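Clearing the Guest Bed: Notes on a Household Inventory

Readers of this blog will be aware that the household relocated to Narkwood in March. The principal rooms were put in order within the first weeks. The guest room was not. It served from the beginning as the receiving area for anything whose proper place had yet to be determined, and the bed, being the largest flat surface in the apartment, received most of it.

The matter was taken up again this month, when visitors announced their intention to stay. A bed that cannot be slept in is of limited use to a guest, and it was agreed that the bedspread should be cleared by 10 in the evening at the latest. Work began after supper.

The method adopted was the one described in an earlier post on the hall closet. Each article is picked up once, assigned to a room, and carried there before the next is considered. Articles without a room are placed at the foot of the bed for a second review. The method is slow — it requires a good deal of walking — but it prevents the formation of new piles elsewhere in the home.

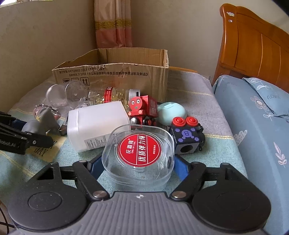 Elastic cord, cooking oil, glass cups and toys on the guest bed.

The cord was assigned first. It is kept in a clear plastic box with a red label, and it had been sought on at least two occasions for the repair of a pillow cover. It now resides in the sewing drawer, next to the needles and the spare buttons. The box closes well and will be retained.

The oil went directly to the kitchen. Food should not be stored in a bedroom, and the practice of setting down groceries on the nearest surface has been discussed. The glass cups followed, and were washed before being returned to the shelf above the sink.

The toys required more deliberation. The red train with the smiling face remains in regular service and was returned to the low shelf in the living room. The navy block with the two red buttons was placed beside it. The gray animal — a shark, in the opinion of its owner, although the question has been raised before — was claimed at once and removed to the bathtub.

Keys, chargers and similar small articles have been given a dish near the front door, purchased from the Jukska shop on the corner. It is hoped that this will reduce the number of searches conducted in the morning.

The bed was made up with fresh sheets at the close of the evening. The closet in the same room has not been opened and will be addressed separately.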